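Seed raising in the laundry: what I do in late winter

Posted 4th August

Every winter I tell myself I'll buy my tomato and capsicum seedlings like a sensible person, and every winter I end up with trays on the laundry bench. It's cold in Usside until well into spring, so if you want ripe tomatoes before the holidays you either pay nursery prices for advanced plants or you start early indoors. I've been starting early for long enough to have made a good mess of it in most of the ways available, so I thought I'd write down how I go about it now.

I did a couple of seasons of casual work potting up at the Vukwood nursery, where they'd push through 4,000 tomato tubes in the run-up to spring. A lot of my habits come from there. Some of what a nursery does is no use to you at home (you don't have a misting system and neither do I) but plenty of it carries over.

Washing the old pots

Boring, I know! But dirty pots are where I lost most of my seedlings in the early days. They come up lovely, then one morning they're lying flat with a pinched brown bit at the base of the stem. Damping off. Once it's in a tray you may as well tip the lot.

I knock out the old dirt with a stiff brush while it's dry, then wash everything in the laundry trough with hot water and a squirt of dish soap. After that they go in a bucket with one part bleach to nine parts water for half an hour, then a rinse, then out on the line in a mesh bag if there's any sun going. Gloves on, window open, and don't put anything else in the bucket with the bleach. No vinegar, no "multi-purpose" whatever.

Plastic tubes will go for years. The flimsy punnets you get from the hardware shop crack at the corners, and I've stopped bothering to save those. Do the labels as well while you're at it. Pencil comes off with a bit of bicarb on a damp rag and then you can use them again.

The mix

I use Pinto seed-raising mix, mainly because the shop down the road stocks it. Any fine one is fine. What you don't want is ordinary potting mix with chunks of bark through it, as a tomato seed can manage but something tiny like basil or thyme will get lost under a lump. If potting mix is all you've got, rub it through an old kitchen sieve and use what falls through.

Wet it before you fill the trays. This is the one thing I'd nag anybody about. Dry mix floats, the water runs down the sides, and the seeds all end up in one corner. Tip what you need into a tub, add warm water a bit at a time and keep turning it with your hand until a squeezed fistful holds together and gives you one or two drips. If it's streaming out between your fingers, add more dry mix and go again.

Do wear a mask when you open the bag, and point the opening away from your face. The warning's on every bag of potting mix sold in Australia and it's there for a reason, especially in a small laundry with the door shut against the cold.

Leftover mix goes in a lidded bin. I once bought 80 litres on special and left the bags open beside the dryer, and by spring we had fungus gnats in the kitchen, the bathroom and the fruit bowl.

Sowing

A 64-cell tray does me for everything. Tomatoes at one end, capsicums at the other, and a few rows of whatever I couldn't resist from the seed catalogue. The trouble with mixing them is that they don't come up together. Tomatoes are through in a week or so and want light straight away, while the capsicums sulk. These days I cut the tray in half with tin snips so I can shift one lot without disturbing the other. Ugly but it works.

Two seeds to a cell, and snip the weaker one off at the base with nail scissors. Don't pull it, you'll bring up its neighbour. For depth, go twice as deep as the seed is wide and no more. I poke the holes with the blunt end of a pencil that's got a rubber band wound round it as a stop.

Label as you go. Not at the end – you will not remember at the end. I write the variety on one side and the sowing date on the other, in pencil, and push the label right down so the grandkids can't pull it out and use it as a sword.

Warmth

The laundry sits at 17 degrees when the dryer's been on and a good deal lower overnight. That's enough for lettuce and for brassicas, which would honestly rather be outside, but it's too cool for capsicum and eggplant. Mine used to rot before they sprouted.

So I bought a Brasar heat mat. You don't need one with a fancy controller, but do get a thermometer with a probe and stick it in the mix itself, as the air above the tray won't tell you much. I lay a folded tea towel between mat and tray if it's running too hot. Keep the plug and the join in the cord up off the bench, with a loop hanging below the power point so drips run down to the bottom of the loop and fall off there. Water and power in the same room wants a bit of respect.

No mat? The top of the fridge is decent on some older models. The hot water cupboard is better, if you've got one. Just remember to look in there every single day, as a tomato that sprouts in the dark will be a long white noodle by the weekend.
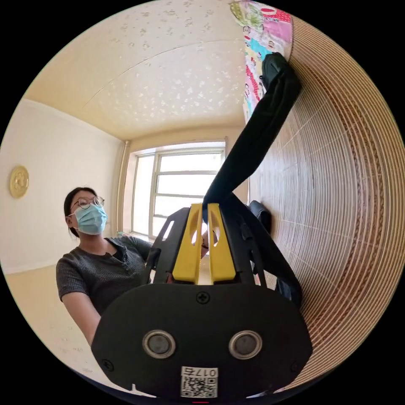 A reader wrote to me after the April page to say she had given up on heat mats altogether. She sows her capsicums on damp paper towel inside a zip bag, tucks the bag in beside the hot water system, and only moves them into mix once she can see a little white root. Her strike rate went right up, she told me, and she no longer wastes half a tray on old seed that was never going to do anything. Her one caution was to use the plain paper towel, as the roots grow into the quilted kind and tear when you try to lift them off.

I tried it this winter with some eggplant seed of doubtful age and I'm a convert, at least for the slow ones. Tweezers are too fierce for shifting them. I use the damp tip of a skewer and let the seed stick to it. For tomatoes I don't think it's worth the fiddling.

Light

A windowsill is hardly ever bright enough in winter, even a north-facing one. If your seedlings are leaning, turn the tray every morning when you put the kettle on. A sheet of white card propped up on the room side bounces a fair bit of light back, and costs nothing if you've got an old calendar to cut up (use the back!).

I've also got a plain LED batten hung on two bits of chain under the shelf, and I take it up a link or two as the plants grow. A hand's width above the leaves suits mine. It's on a timer for the day and off at night, as I can't be trusted to remember.

Watering

From the bottom, nearly always. Sit the tray in a centimetre of water in an old baking dish until the top of the mix goes dark, then lift it out and let it drain on a cake rack. Leaving it sitting in water is asking for the gnats to come back.

Pick the tray up before and after for the first few times and you'll soon know by the weight. If I do water from above I use a soft drink bottle with holes made in the lid by a hot needle. It gives a very soft sprinkle and the kids love doing it.

Leave a gap under the lid or plastic wrap as soon as you see the first green, and take it off entirely a day or two later. A small fan on low, blowing past the tray and not at it, keeps the air moving and gives you sturdier stems. If you haven't got a fan, brush your palm lightly over the tops whenever you walk past. It smells marvellous with tomatoes.

Potting on and getting them outside

When there's a pair of proper leaves above the first rounded ones, they can go up into tubes. Push up from under the cell with a pencil, hold the plant by a leaf and never by the stem, and bury tomatoes right up to the lowest leaves. Capsicums I plant at the same depth they were before.

Half-strength liquid feed once a week from then on. Seaweed stuff is nice as well but it isn't really food, so don't rely on that alone or they'll go pale on you.

Hardening off takes me a good fortnight. First an hour or two on the back step out of the wind, then a morning, then all day with some sun, and in again before dark. I carry mine in a plastic bread crate, so it's one trip. At Vukwood we had a shadehouse for this and it was easy, but a clothes airer with an old net curtain pegged over it does much the same job for a few dozen tubes.

Don't be in a hurry to leave them out overnight. I've lost a whole year's tomatoes to one clear night when I thought we were past it, and the only thing I had left to plant was parsley.

Bits and pieces

Old venetian blind slats, cut up with kitchen scissors, make the best plant labels going.

Keep seed packets in a jar with a spoonful of dry rice in a twist of tissue, at the back of the fridge and away from the door.

A silicone baking mat on the bench saves a lot of sweeping. Pick it up by the corners and tip the spilt mix back in the tub.

If the tops of the cells go green with algae, scratch the surface with a fork and water less often.

Next time I'll get on to cuttings, as I've had a few of you asking how to strike rosemary and lavender without it all going mouldy.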